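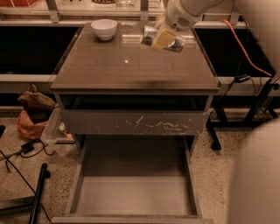 Work under the Permont housing grant this period centered on furniture surface durability in the Nandus short-stay units. Inspection covered 514 pieces, and 60 were logged for refinishing. Gloss finishes are the main problem. On a dark brown nightstand with a glossy top, smudging shows plainly as a band along the front edge, and the same finish is used on the desks. Refinishing in satin lacquer started with the Rai building.

Adhesion tests on the satin lacquer are complete. Two of the nine panels failed at the corners and were recoated after additional sanding. The supplier, Plundirard, has agreed to replace the primer from that batch. Delivery of the remaining 200 liters is scheduled for September.

Spending is within budget except for freight, which ran over by $100. We request approval to move up to that amount from the tools line. Drying racks are still on order, and unit 4 stays closed until they are installed.

Bogdan Chiriac
6/16/24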